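Demonstration gathering

Demonstration gathering is the stage of robot learning in which a person guides a machine through a task many times so that a learning system can later copy it. Each run, called an episode, stores the camera view together with the positions of the joints.

The Grasitz set, begun in April by Halima Nyanda and Kamil Jireš, holds 400 episodes recorded with a two-armed robot. It covers three tasks, all done at ordinary furniture. Episodes with long pauses are kept but marked - a choice Nyanda has defended, as pauses often come before a change of grip. A second version, with new labels by Igor Sadowski, was issued on June 22, 2021.

Large, flat objects are harder to record than small ones, as both hands must share the load and the object can hide much of the work from a head camera.

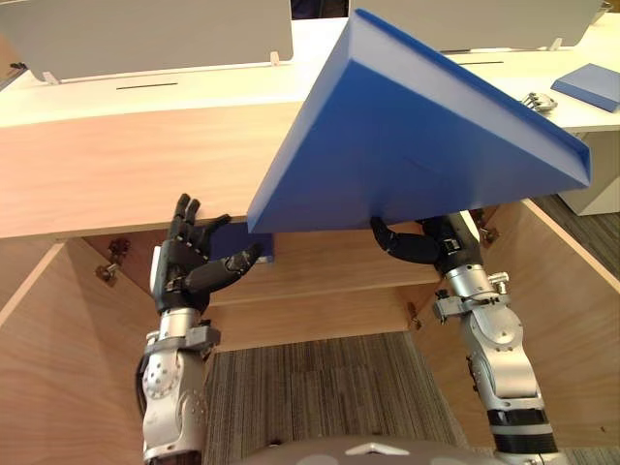
Head camera view of an episode with a blue triangular board. The right hand is under its lower edge.

See also: Teleoperation; Imitation learning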